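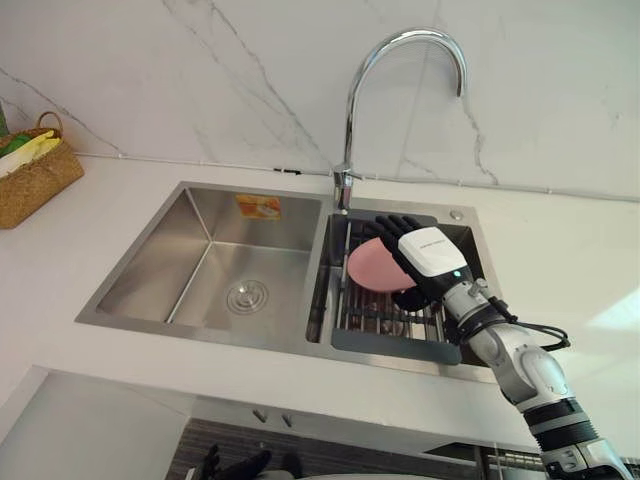 Speaker notes – Part 3: The small bowl does the work

Good afternoon. I'm Margarida Vilela, and I have been given the slot after lunch to talk about washing up. (Pause for groans.)

When Latstead asked people what they wanted in a new kitchen, 313 said a double sink. I went back and asked what they kept in the second bowl. Mostly a sponge and some guilt.

My case is simple. Big bowl for washing, small bowl for drying, rack in the small one. The drips go down a plughole and the worktop stays clear for the post, the keys and the school letters. Note the deep sides on the large bowl, and the tall tap. You can get a stockpot under there without swearing.

Now cups and bottles, the awkward squad.

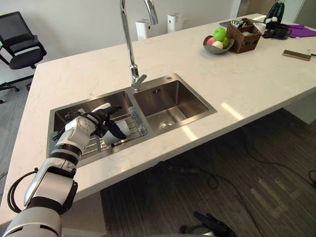

Slide 2: white cup upright, glass bottle on its side, same rack.

Cups drain best upside down – I have lost this argument at home. Bottles roll, so give them the side nearest the divider and put something heavy next to them. Skip the Stivetti anecdote if running late.

Plates last. Lean them and leave a gap between each. Stack them flat and you have made a very small pond.
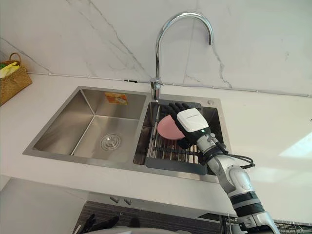
What if my rack is too wide for the small bowl?
Measure the inside of the bowl at the rim before buying, then pick a rack a little narrower so it can be lifted out and rinsed.

Hand over to Salgado for dishwashers. Water.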